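Traltano Streets Group
Minutes of the November meeting, back room of the library

I'm taking the notes again, so you get them my way, first person and with the grumbling left in. If I've got you wrong, tell me before the next meeting and I'll fix it (I did fix the bit about the bus shelter last time, it's in the corrected copy in the folder). Luzius Baumgartner chaired. We started at 7:10 because the projector wouldn't talk to the laptop, and then we did without it anyway.

Last meeting's minutes

Approved with one change. I had written that the city would "remove" the loading zone on Auer Street. What the city's letter says is "relocate," and the bakery owner was pretty unhappy to read my version. Sorry! It moves around the corner onto the side street and it keeps the same hours.

Auer Street bike lane

Most of the evening went here. Jultumetti, the design office the city hired, has sent a second drawing for the stretch between the canal bridge and the bottom of Cokberg hill. I passed the paper copies around and we had a good long look.

What's new in it: the uphill lane now has a real curb between the bikes and the cars. In the first drawing it was paint all the way up, and we complained loudly, and I think we can take a little credit. Downhill is still paint. Luzius said he can live with that, given that bikes come down there nearly as fast as the traffic does. I can't, and I said so. The parked cars are on that side, and anybody opening a door is opening it right into the lane. We went back and forth for a while, and in the end the room agreed to ask for a painted buffer next to the parking, wide enough for an open car door. I'm writing the letter.

The curb has gaps in it for driveways, fine, but one of the gaps lines up with nothing at all. There's a hedge there. We'd like to know if that's a mistake or if somebody is planning a driveway we haven't heard about.

Parking came up, of course. The drawing keeps 82 spaces on the street. The shop owners who came (thank you for coming, really, it was good to have you in the room) wanted to know where the others go, and I had to say I don't have the old count in front of me, only the new one. Luzius will ask Jultumetti for both numbers on one sheet of paper, along with a note of which spaces are short-stay. The hardware store would like short-stay right in front, as people pick up heavy things. Everybody thought that was reasonable.

Somebody in the back row asked about snow. Who clears the uphill lane once there's a curb and the regular plow can't get in? Very good question, and I'm a bit embarrassed it took us two drawings to think of it. It goes in the letter.

Decided: we support the drawing, with the buffer, the snow question and the hedge question attached. The vote was 80 percent in favor by Luzius's arithmetic, and I'm not going to argue with him about it. The people who voted against asked me to write down that they're for the bike lane but against supporting anything before the parking numbers are in. Written down.

The bus at the foot of Cokberg

The bus stop is supposed to move to the far side of the crossing so that people stepping off cross behind the bus and drivers can see them. I like it. The woman who drives that route (she lives on the hill and comes to our meetings when her shift allows) likes it too, but she pointed out that the new spot is on a slope, and with a walker or a stroller you'd be getting off onto a tilt. She suggested pushing it a bit farther along to where the sidewalk levels out by the fire hydrant. None of us had noticed it levels out there! I walked over the next morning and she's right, it does.

So we'll ask for the stop by the hydrant, if the fire department doesn't mind, and for the bench to come along with it. The bench matters. It was missing from the drawing and I got cross about it, and Luzius had to remind me that a missing bench on a drawing at that scale may only mean the drawing is small. All the same, it goes in the letter.

Trees

The city will plant new street trees on Auer as part of the works, and we get to give an opinion on where. Three ideas on the table:

- Along the school side, where the kids wait in full sun in June.
- At the widened corners, where they'd also slow the turning cars down a little.
- Outside the apartment block, which has no shade at all on its south face.

I was for the corners until the man from the apartment block described what his mother's kitchen is like in August. Then I switched. A couple of others did too. We didn't vote, we'll rank them next time when people have had a chance to walk around and look. Please do walk around and look, and take a phone picture of where the manhole covers are, because that's what killed our tree wishes on the canal side.

On watering: the young trees by the bridge did badly last summer. The parks office waters them on a schedule, but the schedule doesn't know it hasn't rained. I offered to ask if residents could get hold of the key for the standpipe. I've asked before and was told "we'll look into it," so keep your hopes small.

Slow speed on the side streets

Short item. The petition for a lower limit on the side streets between Auer and the canal went in and the city confirmed it got it. They'll put out a counter for 2 weeks to measure speeds. We don't get told which weeks, so people won't drive differently on purpose, which I suppose makes sense. If you see the rubber tubes across the road, leave them be. Last time they got kicked loose and the whole count had to be thrown out.

Someone proposed planters in the middle of the road in the meantime. I love the thought but you need a permit for it, and I don't want us to be the people who put stuff in the road without asking. Left for later.

Open afternoon

We talked about having another open afternoon in the spring, with the Jultumetti drawing on the wall and pens for people to scribble on it. Last time the good comments came from people who'd never sit through an evening meeting, and I'm with them on some nights. The library says yes in principle. We need somebody to do the flyers. I looked at everyone in turn and everyone looked at their shoes, so it's open, please write to me. Printing is paid for out of what's left of the small grant.

We'd also like a translated flyer this time. The corner grocery offered to help with that and to hang it by the register.

Any other business

The streetlight outside the laundromat is out again. Reported again.

The glass recycling bins on the canal path are overflowing on weekends. Luzius has the right phone number and will call.

A new neighbor asked how you join. You come, and now you've joined. There's no fee, though there is a jar.

Who's doing what

Me: letter to the city (door buffer, snow, hedge, bus stop, bench), and the standpipe key.
Luzius: parking numbers from Jultumetti, glass bins.
Everybody: go look at the tree spots.
Still looking: flyers.

The letter has to be in before the comment period closes, so I'll send a draft around in the next few days. If you have changes, send me the actual sentence you want in it. "Make it stronger" is hard to type up!

Next meeting is same place, same time, in the new year. I'll bring the drawing, and if somebody else could bring tape that would help, as mine has gone missing.

We finished at 9:25.

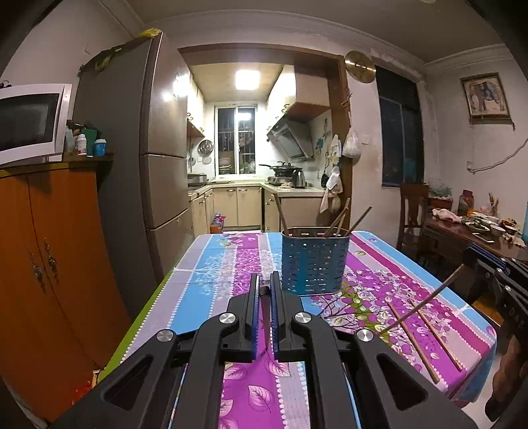
A chopstick, tip down toward the tablecloth.

Traltano Streets Group | Contact us | © Traltano Streets Group | Back to top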